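Making greeting cards at home: tips from our kitchen table

Every year before the holidays many readers ask me how to make greeting cards which do not look poor beside the ones from the shop. I have made cards with my family for a long time, first only for New Year, later also for birthdays, weddings and thanks. Here I put together the tips that I use myself. You do not need expensive tools, only a table with good light, a sharp knife and a little patience.

Choosing the paper

Take paper which is heavy enough to stand when it is folded. Normal printer paper is too soft and the card falls down on the shelf. I buy the uncoated Falora sheets in a pale cream color, but any heavy drawing paper will do the work. Before you buy a big package, ask for one sheet and write on it with your own pen. On some papers the ink spreads like on a napkin, and on the shiny ones it stays wet and goes on your sleeve.

Paper has a direction, like cloth. Bend the sheet gently one way and then the other way. Where it bends more easily, there you should make the fold. If you fold against the direction, you get small cracks along the back of the card, and on dark paper they show very much.

Folding without wrinkles

Draw a light line with the back of a butter knife and a metal ruler. Press only one time, and not too hard. Then fold slowly and rub the fold with the handle of a spoon. Put a piece of clean scrap paper between the spoon and the card, otherwise you make a shiny line that does not go away.

If you make many cards for one occasion, do all the folding on the same evening and leave the cards under a heavy dictionary until morning. My wife uses the cutting board with a pot on it, and her cards are more flat than mine.

Writing the wish

Many people make a beautiful card and then write only "Best wishes" inside. It is a pity. I do not say that you must write a poem. Two or three sentences are enough, but there should be something in them that belongs only to this person: the garden he is digging, the exam she passed, the soup you ate together in October.

Write the text first on another paper. Count nothing, only look how much space it takes. If the text is short, start it a little above the middle of the page and leave the rest white. If it is long, make the letters smaller from the beginning, because when you make them smaller at the end everybody can see that you ran out of room.

For quotes and verses, please check who wrote them. I once sent a verse with the wrong poet under it to my old teacher of literature, and he returned the card with a correction in red. If you are not sure about the name, write the verse without a name.
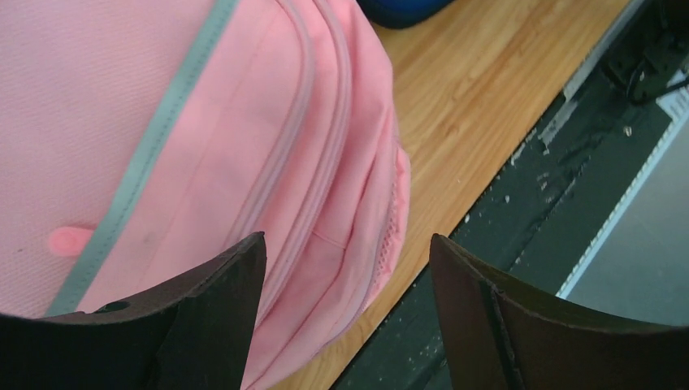
Manouchehr Pakzad: I do it the other way. I write the message on a separate thin sheet and glue only its upper edge inside the card. If I spoil the writing, I take another sheet and the card is saved. I made 40 cards like this for my daughter's wedding and did not throw away one.

I have tried this way since then and I find it very good, specially for dark paper where you cannot write with a normal pen. Cut the inside sheet a little smaller than the card on all sides. A finger's width is too much, half of it is right.

Which glue and how much

For paper on paper I use the glue stick from Livo. Liquid glue makes waves, even when you put very little. If you have only liquid glue, spread it with an old plastic card and remove as much as you can, then press the two papers together and leave them under a book for 35 minutes. For buttons, ribbon or dried flowers you need a stronger one. Put the drop on the flower and not on the card — so you do not have a wet circle around it.

Do not use glitter if the card goes by mail. The person who opens it will find glitter in the carpet until next summer.

Dried flowers and leaves

Pick them after noon on a dry day. Morning flowers have water on them and become brown in the book. Lay them between two sheets of kitchen paper, without pattern, inside a book that you do not love too much. Change the kitchen paper after the second day. Thick flowers like roses do not work well in this way, but single rose petals do.

Envelopes

Measure the card after it is finished, not before. A ribbon or a button makes it thicker and then the envelope tears in the corner. To make your own envelope, open an old one carefully over steam, lay it flat and use it as a pattern. Wrapping paper is nice for this, only put a white label for the address so the mail carrier can read it.

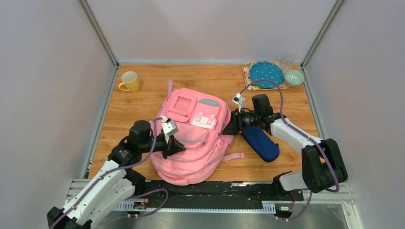 Pink backpack with front pocket and shoulder strap

If you carry finished cards to school or to the office, put them standing between two pieces of cardboard with a rubber band around. The band goes on the cardboard and must not touch the cards.

Keeping the cards you receive

I cannot throw away a card with handwriting. In our house there are now 471 of them, in shoe boxes, one box for each branch of the family and one for friends. On the back of each card I write the year in pencil, small, in the lower corner. Do not use tape or metal clips, both leave brown marks. The boxes stand in the bedroom closet. A basement is too damp and under the roof it gets too hot.

Cards which have only a printed text and a name I cut for new ones. The front picture becomes a gift tag, and from the back I make the small inside sheets.

Small mistakes and how to repair them

Ink spot: scratch it very lightly with a new blade when it is fully dry, then rub with your nail. It works only on heavy paper.

Finger marks: a piece of white bread without crust, rolled between the fingers, cleans pencil and light dirt.

Crooked cut: cut all the cards of this group a little smaller. It takes time, but a crooked edge always comes to the eye first.

Wrong name in the greeting: make a new card.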